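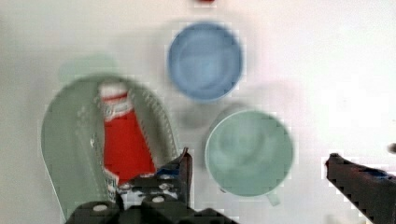 Tarkier Bench Arm, wrist view. Red tube in the green dish, bowl and mug behind.

Tarkier Bench Arm for mixed returns

5 min read

The Tarkier Bench Arm is a single arm with a two-finger gripper, sold with a controller, a wrist camera and our sorting software. It is meant for work where small, light items come back mixed up and have to be put into the right set again. Most of our customers rent or refurbish play sets for day cares, preschools and waiting rooms. The product was developed with the returns department at Espinoza in Vilport, and much of what follows comes from the first season there.

What it does

A person tips a returned set onto the table and spreads it out by hand. The arm looks over the table, picks up one item at a time and puts it in the tray or dish assigned to it. When it does not recognize an item, or when two items are lying on top of each other and it can't get a grip, it leaves them where they are and turns on a lamp. A person deals with what is left and presses the green button to close the set.

The software keeps a list of what each set should contain. If something is missing when the set is closed, the missing item is printed on a slip along with the set number. The slip goes in the box with the set, and the box goes to the refill shelf.

What it does not do

The arm does not clean anything. Items should be washed and dried before they get to the table. It also does not judge wear. A cup with a chewed handle is still a cup as far as the software is concerned, so the check for damage stays with your staff. We suggest doing it while the set is being spread out, when every piece passes through someone's hands anyway.

It won't handle cloth items well. Aprons, oven mitts and felt food should be pulled out first.

Specifications

Reach: 1172 mm
Weight of arm without table mount: 16 kg
Item types in the standard play kitchen library: 116
Gripper: two fingers, parallel, replaceable tips
Power: standard wall outlet
Table: any stiff, level surface in a light plain color. A white top gives the best results with pastel items.

Pale items are the hard part of this job. A light green mug next to a light green dish on a white table is easy for a person and less easy for a camera, and the first version of the library mixed up several of them. The current version looks at outline and height before color. Customers on the older library can request the update at no charge under their service plan.

How the work changes

At Espinoza, returns used to be sorted by four people standing at one long table. The same four people are still in the department. One runs the arm during each shift, and the others wash, inspect and repair. They trade places at the lunch break, an arrangement they made themselves after the first couple of weeks. Running the arm all day was found to be dull, and whoever did it tended to miss damage by the afternoon.

The person at the arm spends less time bending and reaching across the table. They spend more time waiting, watching and clearing the items the arm has left behind. Some people like this and some don't. We recommend letting everybody in the department try the station for a full shift before you decide who will be trained on it.

Arm speed is set low when it leaves us. It can be raised by a supervisor, but the arm is slower than a practiced sorter even at the higher setting. Buyers who expect to clear a backlog by adding one arm will be disappointed. What it does well is keep going steadily on ordinary sets, so that people can be moved to repairs, where Espinoza had always been behind.

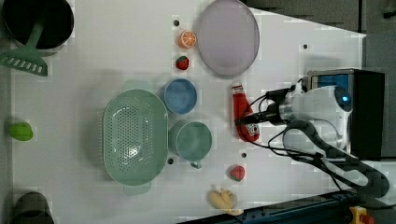

Seidu Nutsugah: I was against it and I said so at the meeting. My worry was that we'd get the arm and then lose a person the next spring. That hasn't happened, and I got them to put it in writing that it wouldn't be done without talking to us first. What I'd tell another shop is to ask for that before the crate shows up. The other thing is the lamp. When it's your turn at the station you end up listening to the arm stop more than you watch it go, and it takes a while before that quits bothering you. I do prefer it to sorting the pear-and-lime stuff by hand at four in the afternoon. And I finally have time at the repair bench, which I like.

We have added a setting since the first season that lets the arm skip an item and carry on with the rest of the table before it calls for help. It is off by default. With it on, the lamp comes on once near the end of each set – Espinoza uses it this way on all shifts.

Training

One day on site is included. The morning is for the people who will run the station and covers starting, stopping, clearing and closing a set. The afternoon is for one or two people who will add new items to the library. Adding an item means placing it on the table in several positions and giving it a name. No programming is needed, but it does take patience, and we ask that the person be given proper time for it and not have to fit it in between deliveries.

Maximiliano Iturra runs the training and can be asked for by name. He also takes calls from operators directly. You don't have to go through your supervisor or ours to reach him.

Space and safety

The person at the station should be able to reach the stop button without leaning over the table. Keep the arm side of the table clear of walkways, and route cables so that nobody has to step over them. The arm stops on contact, but it should still be paused before anyone reaches in to clear items. Our trainer will go through a site check with you and leave a signed copy.

Ordering

The Bench Arm is sold and serviced by Misance. Part number for the complete station is 472. Replacement finger tips are sold in pairs and should be changed when the grip surface looks shiny or when light items start to slip. Orders placed now are scheduled for installation from October.

Trial stations are available for shops that want to run their own sets before buying. Send us a box of the items you handle, mixed the way they normally come back, and please include the ones your staff complain about.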